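A dressing table you could carry under one arm

Zlata Savchuk had put the kettle on before I had my coat off, and by the time I'd found somewhere to sit among the offcuts she was already well into the story of her first drawer, which stuck so badly that she had to cut the whole front away and begin again. "I kept it," she told me, laughing. "It's in a box somewhere. I look at it when I get above myself!"

She makes miniature furniture, and of everything she makes it is the little vanities people ask for. She sells them under the name Zolesik, which she says means nothing at all and simply sounded friendly, and since April she has finished 115 pieces, most of them on her own, with Réjean Gagnon coming in 2 days a week to help with the cutting.

Foam board was his idea. Zlata had been working in thin timber and found it heavy going (and rather dear, too), and Réjean, who used to build shop displays, brought over a few white sheets one evening and a very sharp knife. "You can be brave with it," he says. "If you spoil a side, you cut another side. You haven't lost your afternoon." He is fussy about blades, mind you, and changes his far more often than Zlata thinks necessary.

What she cares about most is that the drawers are proper drawers. She has no patience with painted-on fronts. "People want to put their things in it," she says, pouring me a second cup I hadn't asked for but was very glad of. "Their real things, the cream they use every morning. So I start with a jar and build outwards from there."
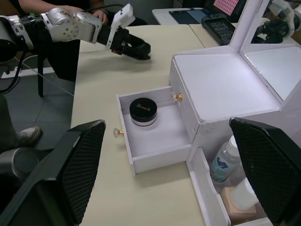

"And then the knobs," she goes on, "oh, I could talk to you all day about knobs. A plain white cabinet is a quiet sort of thing, and you put a bit of gold on it and it's dressed for a party. I try them on before I make a hole, and I leave the room and come back in, and if I still like them I get on with it."

The mirror goes on last of all, once the top has been wiped down, and she won't be hurried over it. Réjean leaves her to it and sweeps the floor.

I asked what comes next, and she mentioned a wardrobe, then a washstand, then went off to look for the drawing of the washstand and came back with biscuits instead.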